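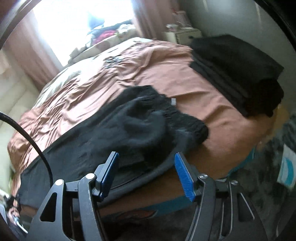 Segundo uma leitora da página da Denix, dobrar calças de cintura elástica pela costura central nunca deu bom resultado: o cós franzido cria um volume numa das pontas e a pilha cai ao fim de poucas peças. O comentário foi um dos mais respondidos desde que a empresa abriu à consulta a revisão do seu guia de dobragem doméstica, cuja nova versão ficou disponível em 28 de agosto de 2018.

O guia, editado em conjunto com a Iselent, fabricante de módulos de arrumação, passa a tratar as peças com elástico num capítulo próprio. Na edição anterior, publicada em março, estas peças seguiam o mesmo esquema das calças com botão e fecho, com dobra ao meio no comprimento e três dobras transversais. A Denix recebeu 2.426 respostas ao questionário que acompanhava essa edição. As calças de elástico foram a categoria com mais queixas, à frente dos lençóis ajustáveis e das camisolas com capuz.

O procedimento revisto começa com a peça estendida sobre uma superfície plana e larga. A cama é a superfície indicada por defeito, com a roupa de cama esticada, já que as rugas do lençol passam para as malhas finas durante o alisamento. As calças são colocadas na diagonal, com o cós do lado da mão dominante. O elástico é aberto e assente com a palma, sem ser esticado até ao limite. Só depois se sobrepõem as pernas, alinhadas pela costura interior e com as bainhas a par.

A principal alteração está no sentido da dobra. O guia recomenda agora que se trabalhe das bainhas para a cintura, em rolo ou em dobras de 12 cm, deixando o cós para o fim. O franzido fica assim do lado de fora e serve de fecho ao conjunto. Na variante em rolo, o diâmetro final não deve ultrapassar 13 cm, medida que corresponde à altura útil das gavetas baixas da linha Kirui. Para malhas grossas, o documento admite apenas a dobra plana.

Há também uma secção sobre tecidos escuros. As calças pretas são difíceis de alinhar com pouca luz, porque as costuras quase não se distinguem do pano. O guia aconselha que se trabalhe junto a uma janela e sobre um fundo de cor clara ou contrastante. A etiqueta cosida ao cós pode servir de referência para identificar a parte de trás, desde que não tenha sido cortada.

A Iselent adaptou os separadores às novas medidas. O conjunto Bolletti, vendido até agora com divisórias fixas, passa a incluir lâminas reguláveis e um tabuleiro com 30 cm de largura para roupa de andar por casa. As divisórias antigas continuam compatíveis com a calha e podem ser usadas na mesma gaveta. Os preços das peças avulsas não foram alterados.

O capítulo dos lençóis ajustáveis ficou por rever. A Denix indica que os ensaios com cantos elásticos ainda decorrem e que o esquema da edição anterior se mantém em vigor até à publicação de uma adenda. O guia pode ser consultado gratuitamente na página da empresa e a versão impressa acompanha as encomendas de módulos Kirui. O questionário relativo à nova edição já está aberto, com um campo separado para peças de criança.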